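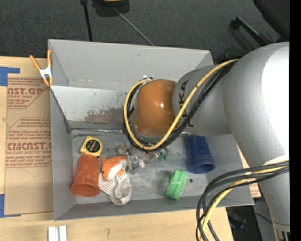 Equipment Plan and Budget for the Bin Picking Cell
Student project report, Fevville stream
Kagiso Baloyi and Anathi Zwane
January 17, 2022

1. Purpose

The Fevville project has had the use of an industrial arm since August. Our task for this term was not to improve the picking software. We were asked to work out what the cell needs before a second group of students can share it, what it would cost, and in what order to buy it. This report sets out our recommendations.

2. Current set-up

The arm works over a shallow grey metal bin on a wooden tabletop. It carries a small metallic gripper with thin fingers. The objects are household things we can replace cheaply: plastic cups, a tape measure, a stuffed toy, a bottle cap, a striped cloth. The bin is held with a clothespin-style clamp, and there is cardboard from acrylic sheet packaging under it.

This arrangement was fine for learning the controls. It is not fine for repeated trials. If the bin shifts, the saved positions have to be taught again. Over the term we logged 47 sessions, and in 9 of them we lost time to re-teaching. Those sessions are listed in Appendix A with the start and finish times.

3. What we looked at

3.1 Bin mount

We compared a bought fixture plate with one made in the school workshop. The bought plate has a regular hole pattern and would suit other trays later on. The workshop one is cheaper but needs a drawing, which Anathi has started. Both need the table drilled, so we have to get permission first. We recommend the workshop plate.

3.2 Gripper fingers

The thin metal fingers suit small parts. Cups are harder for them, mainly when a cup is lying on its side near the wall of the bin. Gestley quoted for a set of padded fingers and for a suction attachment. The suction attachment also needs an air supply, and there is no compressor in our room. Once the compressor is added, suction becomes the most expensive item on the list. We recommend the padded fingers now and suggest leaving suction for next year's group.

3.3 Cables

The cables run along the outside of the forearm and over the wrist. We have limited wrist rotation in software to keep them from pulling tight, and this rules out some grasps. Fourie sells a dress kit with clips and a flexible sleeve. It is a small purchase and can be fitted in an afternoon by two people.

3.4 Spares

Truvum lists a lead time of 6 weeks on replacement fingertips. A broken tip would stop the project for half a term, so we want 2 spare sets on the shelf before the new group starts.

4. Order of purchase

First: spare fingertips, because of the lead time.
Second: cable dress kit.
Third: material for the fixture plate.
Fourth: padded fingers.
Deferred: suction attachment and compressor.

The first three fit within what is left of this year's allocation. The padded fingers would come out of next year's, unless the department agrees to bring the money forward. Prices and freight are in Appendix B. All quotes are in writing and were requested by Kagiso.

5. Items with no cost

The object set should be written down and kept in a labelled tub, so that both groups test with the same things. The bin position should be marked on the table until the plate is ready. A booking sheet is also needed.

6. Open questions

We do not have an answer on drilling the table. If it is refused, the fixture plate will have to clamp to the table edge and the drawing will change. We also have not checked whether the padded fingers will reach the corners of the bin, where the sides slope. Gestley has offered to send dimensions, and Anathi will check them against the bin before any order for the fingers goes in.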